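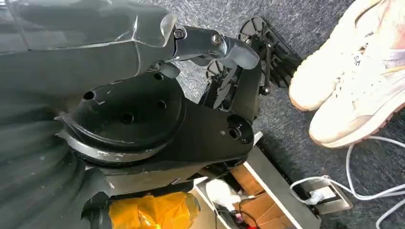 So the arm moves! I know I said back in June that I'd have it picking things up by the Fourth, and I know what the date is, but let me have this one. The shoulder goes up, the shoulder goes down, and the elbow does more or less what I ask as long as I ask slowly.

For anyone who came in partway through, I've been putting this thing together at Demstead, the shared workshop over by the old bus depot, two evenings a week after work (plus a few Saturdays that got away from me). The plan is an arm on the floor that can reach over, take a part out of a box and put it down somewhere else. I sort a lot of screws and brackets and I hate every minute of it, so there's my motivation.

Last post I was stuck on the gripper. The finger kept sagging when it was told to hold still, and I'd blamed the firmware, then the power supply, then myself. The answer was a loose screw at the knuckle. I'd tightened it, sure, but I'd tightened it with the finger bent, and as soon as it straightened out there was a bit of play again. If you're building anything with linkages, please go through the full travel by hand before you put the driver away. I lost five evenings to this. FIVE.

The other big job was calibration. Each joint has to be told where zero is, and the Rotich controller board stores that as a plain number with no units, no explanation and a manual that skips straight from "connect power" to "advanced motion." My elbow zero ended up at 2,328. The shoulder one is 3,372, and I only got there by nudging it up a little at a time while lying on the carpet with a spirit level. I've written both on masking tape and stuck it inside my toolbox lid, having already wiped the board once by holding the wrong button too long.

Then there's cable routing, which I keep putting off. Everything works fine until the arm swings out to the side, and then something tugs and I hear it and hit stop. I've tried hook-and-loop straps (they slide) and zip ties (too tight, then too loose, then I ran out). Somebody on the Cisarau forum suggested leaving a big lazy loop at each joint and clipping it only in the middle of the segment – I'm trying that next. If you've got a better way I would love to hear it, the comments are open again now that the spam has calmed down.

Oh, and money! A few of you asked. I've spent more than I told myself I would and less than a decent used motorcycle, and that's as close as I'm getting to adding up the receipts. The gearboxes were the painful part. I bought mine secondhand through Gretau and one arrived with a crunchy feel to it, so they swapped it, no arguing, though the replacement took ages to show up.

Next up is getting the finger to close on something soft without crushing it. I'm starting with a rolled-up sock – I have plenty of those with no partner, and they don't roll away when I drop them. After that maybe a cardboard tube, and after that the dreaded brackets. I'll be back at the workshop Thursday if the heat lets up.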